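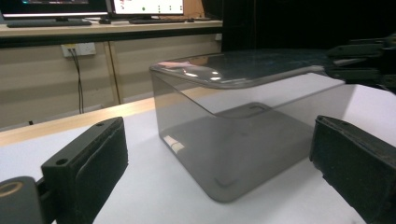
A smoky-grey plastic box with a shiny top.

What is a bug report?

Every program has mistakes in it. Programmers call them bugs, which makes it sound as if the mistakes crawled in by themselves while the programmers were out at lunch.

Suppose you are playing a game called Callita. You press the green button to feed your dragon, and the dragon turns into a bench. You could shout at the screen. Most people start with that. Then, if you want your dragon back, you write a bug report.

A bug report is a note to the people who made the program. Here is a bad one:

"YOUR GAME IS BROKEN!!!"

Oana Roman, who works on Callita, got 77 of these in one week. She read them all and learned that people were cross. She had guessed that.

A good report has three parts. First, say what you did. Second, say what you thought would happen. Third, say what did happen. So:

"I gave the dragon a turnip on level 10. I thought it would eat it. It turned into a bench."

Now Oana can pick up a turnip, go to level 10 and make a bench of her own. Programmers call this reproducing the bug, and it cheers them up more than you would expect. A bug they can make happen is a bug they can hunt.

It helps to say which version you have. Programs get numbers so we can tell the old ones from the new ones. If you have version 11 and the bench trouble was mended in version 10, then it has come back, and Oana will want a biscuit before she reads any further.

What happens next? Your report joins a queue. A dragon that becomes a bench goes near the front. A spelling mistake on the turnip goes nearer the back, where it may stay until you are quite old.

Sometimes the answer comes back: "It's meant to do that." You are allowed to disagree, politely.

Written by Amirul Lubis

Print this page
E-mail this page to a friend

More explainers
What is a password for?
Why does my tablet want to update again?
Where do deleted files go?
Who decides what a button says?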